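Forums > Moving & Storage > Boxes and Packing Materials > Are used cartons good enough for a move?

gumleaf_771
Removalist quoted us for new cartons and I nearly choked. Mate at work reckons second-hand ones from Haddad are just as good and half the price. We're going from Illow to Rumthorpe, 2 bedrooms, a lot of books. Anyone done it with used boxes?

Pokeck_Pete
Yep, twice. No dramas. Tape the bottom properly and they're fine.

sandgroper
"Fine" is doing a lot of work there Pete. Fine for doonas maybe. Cardboard that's been folded, flattened and folded again has lost a fair bit of its strength, and the seller isn't going to tell you how many trips it's done.

Pokeck_Pete
Mine held a full set of encyclopaedias. Sorry it doesn't suit the theory.

sandgroper
One box, one set of books. I'd want to know what was stacked on top of it.

Tarek Jaber
I'm with sandgroper, mostly. The sellers all say "inspected" and I don't believe anyone inspects a thing at that price. Do it yourself. Open the flaps and check the cut edges, where you can see the fluting. If the waves have been squashed flat, bin it. Then have a look at the inside walls, because a fold where there shouldn't be one is where it'll buckle.
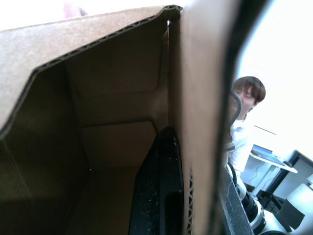

Photo: Tarek Jaber, posted December 23, 2023

You can make out the wavy edge under the big flap, and there are creases across the back wall. I wouldn't put books in one like it until I'd leant on it.

gumleaf_771
Creases could just be how it was made though?

Tarek Jaber
Could be. Can't tell from a photo, which is my gripe with buying them online.

mossie
You lot are overthinking this. It's a box. Small ones for books, big ones for linen, done.

sandgroper
Tell that to my dinner set. Around 1000 bits of it, all over the driveway.

gumleaf_771
Righto. New for the books and kitchen, used for the rest. Still think the quote's a rort.

Related threads
Butcher's paper or old newspaper?
Tape that sticks in a cold garage
Storing cartons in a shed until February
Rumthorpe tip: do they take cardboard?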